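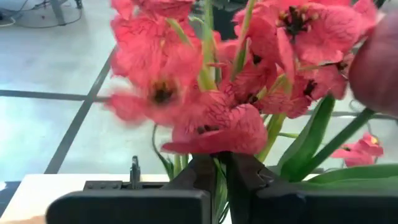
May 15, 2018
By the Gistitar service desk

5.3 Recovering from a dropped or snagged stem

Use this procedure when the Skindier controller shows a grip fault during flower arranging.

1. Press Pause. Do not press Resume while the fault is lit.

2. Check for stems between the fingers. If there is one, support the bunch by hand and open the jaws 2 mm at a time from the pendant.

CAUTION: Keep hands out from between two arms until both show Hold. Pausing one arm does not pause the other.

3. Raise the arm straight up. A sideways move can pull over the vase. 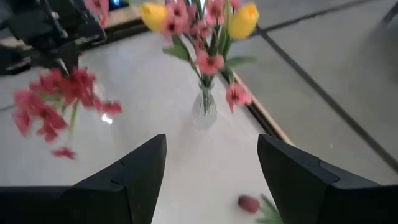 4. Pick up fallen heads and leaves from the table. Loose pieces are read as new stems and the fault will come back.

5. Lower the grip force to 5 N. Units shipped before December were set to 16 N, too high for artificial stems.

6. Clear the fault and run one stem at slow speed.

Note: If the fault repeats, save the last 300 log lines before powering down. The Primimgate logger overwrites them at restart.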